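Search this site Go

Hillon tests low-drag coating on cargo wings

Hillon has flown a ribbed polymer film on 2 Brukwood freighters. The film covers 153 square feet of upper wing.

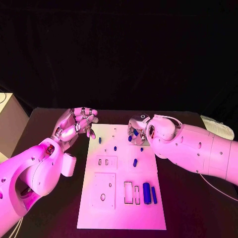 Test conditions 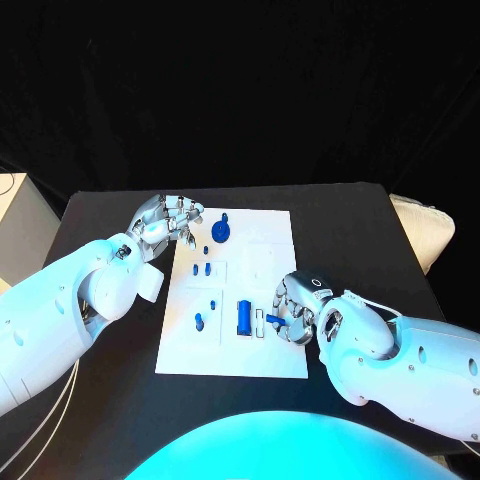 Trerus Surface Engineering Group

Each aircraft will log 1,000 flight hours before the film is removed. Rib depth is measured every 30 flights. 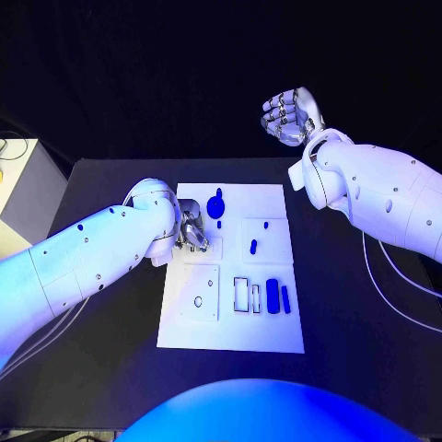 Fuel flow is recorded at cruise only. A second film, made by Šimko, enters testing in August.

Contact | Copyright Trerus | Back to top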